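Speaker notes — Setgate planner, small-part sorting
Thắng Đinh, 14 slides, questions at the end

**Slide 1. Title**

Leave it up while people sit down. Say the scope once: planning and perception only. Gripper hardware is the Kaltow talk, same room, after lunch.

**Slide 2. The task**

Small cylindrical cells scattered on a table, two white bins to the side. The arm takes one cell at a time and drops it in a bin. No fixture, no tray, no fixed order.

Point at the tight cluster near the middle of the table. Clusters are where the old planner spent its time: every candidate grasp collided with a neighbor and the sampler kept drawing more. Point at the glare on the wood, left side. It comes back on slide 5.
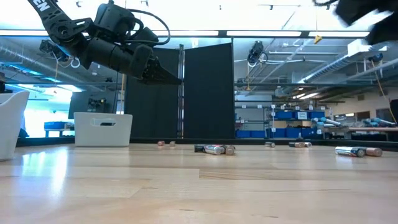 **Slide 3. Grasp selection**

- Old: 900 candidates per cell, all collision checked.
- New: 138 candidates, ranked by finger clearance before any check.
- Ranking uses the segmented footprint, no depth. Say why: depth on shiny cylinders has holes.
- If no candidate clears, plan a push along the long axis of the cell, then re-detect.

**Slide 4. Planner interface**

Setgate takes a list of grasp poses and returns the first reachable one with a full trajectory. Failure codes are separate for IK, collision and timeout — Tahiri lumped them together and we lost weeks to it. Show the log excerpt. Don't read it aloud.

**Slide 5. Perception failures**

Reflections get segmented as parts. Fix is a mask from two exposures, computed in the Grostudari node. Adds 7 ms. Dark cells in front of dark backgrounds are still open. Skip the ablation table if short on time and go to slide 8.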